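Last updated: February
Category: Print Room > Finishing > Curl and flatness
Ticket 763
Status: Open, awaiting paper
Raised by: Mirta Núñez, front counter, Waretti
Assigned to: Jarrah McKinnon, finishing

Summary
Gloss brochures for the Ollemdale trade display will not lie flat. Sheets bow across the width after trimming. Customer wants them fanned on a counter and the top copy lifts.

Job details
Client: Druvton
Quantity: 2,333, trimmed to A4, flat, unfolded
Stock: gloss coated both sides, grain short
Language: Simplified Chinese, supplied as print-ready PDF
Finish: none specified

Log

9:10 am, Núñez
Customer collected one carton and brought it back. Complaint is curl only. No complaint about colour or trim. I put a copy on the counter and it rose in the middle. Pressed it by hand and it came back up. Cartons had been stored on their long edge in the customer's van.

9:45 am, McKinnon
Pulled sheets from the top, middle and bottom of the returned carton. All three curl toward the same face. Turned them over and the curl follows the sheet, so it is in the paper and not in how they were stacked. Also checked a carton that never left the building. Same direction, less of it.

10:20 am, McKinnon
Room humidity at the guillotine was low when I looked. The heater under the bench had been left on overnight. Switched it off. Moved the unopened cartons to the stock room and left them wrapped.

11:05 am, Kobzar (press)
Ink coverage is uneven between sides. Side A is a full-bleed solid. Side B is mostly unprinted, with small type and product photos on pale grey. The sheet curls toward side A. I would expect some of that on this weight. Fuser temperature was at the default for coated and I did not lower it. Two passes through the machine.

11:30 am, McKinnon
Decurler setting was at zero for the whole run. Rostyslav confirms it was reset after the envelope job and not put back. Ran a short test from leftover stock at the medium setting. Improved. Ran again at the high setting. Curl reversed slightly. Medium is the better value for this stock.

1:15 pm, Hrytsenko (prepress)
Customer asked by phone whether the text had moved, because the captions looked crooked to them. Checked the PDF against a trimmed copy with a steel rule, sheet held down on glass. Captions are parallel to the trimmed edge. On a bowed sheet the lines look as though they run uphill, and the gloss makes it worse under the counter lights. No prepress fault found.

Spot check of the side B page with the applications line and the product photos: 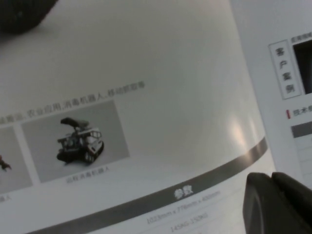
Characters were compared with the supplied file for the caption 远程消毒机器人 and for the end of the applications line (运输, 农业应用, 消毒机器人, 移动抓取等). No substituted glyphs. The font is embedded. I can't proof the Chinese for meaning, so if Druvton want wording checked they will need to do that at their end.

2:00 pm, McKinnon
Tried to recover the printed stock. Method: stacks interleaved face to face, boards top and bottom, weights on, left in the stock room. Did not use the heated press, as the solid on side A marks easily. Will look at them tomorrow morning.

8:35 am, McKinnon
Interleaved stacks are flatter. Top sheet of a stack still lifts at the corners when left on the bench. Acceptable for mailing, in my opinion. Not acceptable for a counter display.

9:20 am, Núñez
Spoke to Radymyr Levchenko at Druvton. He will take the pressed copies for handing out and wants about 300 reprinted for the counter. He asked for a matt stock if it helps. Told him it would change the look of the photos and that I would send a sample.

10:00 am, McKinnon
Reprint to go on long-grain stock from Ivanyshyn. None on the shelf. Ordered. Matt sample to be cut from the same order.

Settings for reprint
Decurler: medium
Fuser: one step below coated default
Grain: long, parallel to spine edge
Rest before trimming: overnight, wrapped
Bench heater: off

Outstanding
- Confirm delivery time with Ivanyshyn (Núñez)
- Add decurler setting to the job sheet template (Kobzar)
- Return carton to be relabelled "pressed, handout only" (McKinnon)
- Customer to store cartons flat. Mirta has told them, please repeat at pickup.

Tags: curl, gloss coated, decurler, grain direction, reprint
2 comments | 0 shares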